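Storing Supplements and Medications at Home
Clonirura Wellness Notes, 04/11/2018

The bathroom cabinet is a poor place for most tablets and capsules. Steam from the shower raises the humidity, and gelatin capsules soften and stick together. A bedroom closet shelf or a kitchen cupboard away from the stove is better. Keep the temperature below the limit printed on the label.

Leave the desiccant packet in the bottle until the bottle is finished. Do not move it to another container. Fish oil and liquid vitamin D should be kept out of direct light, and some probiotics must be refrigerated. Check the label, as products differ.
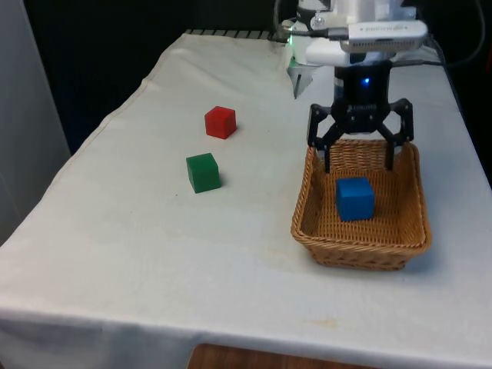 Sort supplies by how often they are taken. Daily items go in one group, occasional items in a second, and anything prescribed for a limited course in a third. An open-topped wicker basket like the one on the white cloth will hold the daily group, provided it sits on a shelf out of reach of children. Line it with a washable tray, as woven sides trap powder and spilled syrup.

Write the opening date on each bottle in permanent marker. Go through the whole stock every January and discard whatever has expired. Vitamin D labels may list 1,000 IU per softgel or per serving, so read the serving size before refilling a weekly organizer. Refilling takes around 15 minutes.

Reviewed by Nadiia Kostiuk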